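Open Doors at the Packing Hall
A day among the totes at Derix, where the robots are learning to be gentle

If you come at the Derix building from the river side, you will drive past it at least once. I did it twice, and then sat in the parking lot for a minute feeling foolish, because the building is enormous and the same shade of gray as the sky, and the sign is about as big as a pizza box. They were holding an open day, the first since they started putting robots on the packing floor, and by the time I got inside, the coffee was already down to the last inch and the line for visitor vests went back to the door.

I should say that I have a soft spot for places like this. My first summer job was in a mail-order warehouse, long gone now, where I put candles in boxes for eleven weeks and smelled of vanilla until Thanksgiving. So when the invitation turned up, I said yes before I had read to the end of it. Derix packs orders for gift shops and small online sellers, the kind of businesses that have outgrown the kitchen table but can't afford a warehouse of their own. On an ordinary day the hall sends out 900 orders, and in November, when everyone in the country remembers their aunts at once, it sends out a great many more.

The tour began at the storage end, with the shelves. There are 3,632 different items kept here, from greeting cards to garden gnomes, and it was explained to us (over the noise of the conveyors, which is a sort of steady rolling rattle that you stop hearing after a while) that the gnomes are easy. A gnome is hard all over and stays the shape it is. What gives a robot trouble is anything thin, floppy, shiny or folded, and a gift seller's stock is pretty much made of those things. Ribbon is terrible. Tissue paper is worse. A paper bag sits somewhere in the middle, and so paper bags were the main event of the morning.

The arms on the floor were built by a firm called Amaral, and the software that tells them where to reach is named Zaka, after the founder's old dog, or so I heard in the coffee line. I never got that confirmed and I have decided to go on believing it. Each station has a camera looking down into the blue totes, and Zaka studies what the camera sends it and picks a spot to take hold of. We were invited to stand behind a yellow line and watch, and there was a good deal of shuffling so that the children could get in front.

Now, I had expected speed. I think most of us had. The demonstration arm was slow, slower than I was at seventeen with my candles, and for the first few tries I felt a little embarrassed on its behalf. It would drift down toward a bag, pause, shift over by the width of a finger, and pause again. But the longer I watched the more I liked it. It had the manner of somebody lifting a sleeping cat. When it got hold of a bag by the top edge and brought it up without a wrinkle, a boy near me clapped, and then all of us did, which must be a strange thing to hear if you work there every day.

They didn't hide the misses, and I give them a lot of credit for that. A screen beside the station kept a running score for everybody to see, and it read 86 percent when I first looked at it. One bag got pinched in the middle and folded up like a taco. Another slid down flat against the wall of the tote, where the arm couldn't find an edge, and a technician stepped in and set it upright again with two fingers, in less time than it takes to write the sentence. 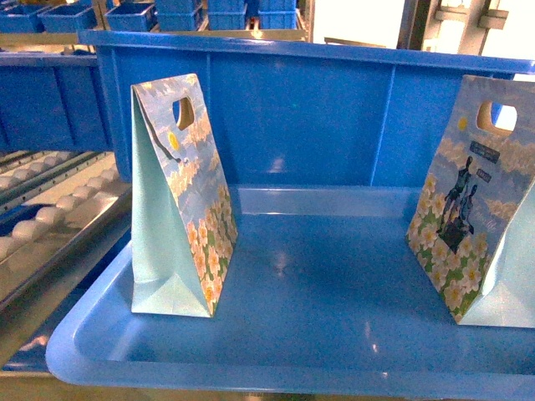

It made me think about how much our hands know that we never taught them. I must have picked up thousands of paper bags in my life and I couldn't tell you how I do it. The people at Derix have had to work it out step by step: how far a folded side will give, what a handle hole looks like when the light comes through it, what to do when two bags with the same print are standing in one tote and the camera has to decide where the first one stops. That last problem alone took them most of a winter. A printed sky full of clouds is a lovely thing on a present and a real headache for a computer looking for a corner.

After the bags we were walked over to the Gillus line, named for the street the company started on, where the packing is still done by hand. I was glad they included it. Eight people work there on a normal shift, and the plan, as it was described to us, is for the arms to feed them the right goods so they can spend their time on the wrapping. I asked one of the packers whether she minded the newcomers. She tied off a bow while she considered it, and said she would mind them a lot less when they learned to do ribbon.

Then there were sandwiches, and a table where the kids could drive a small practice arm with a joystick and try to drop a beanbag into a cup. I waited my turn behind a very serious girl in rain boots who got it on her second try. It took me five, and my beanbag hit the rim on the way in, but it counted. I kept the vest on all the way back to the car, and had to walk back in to return it.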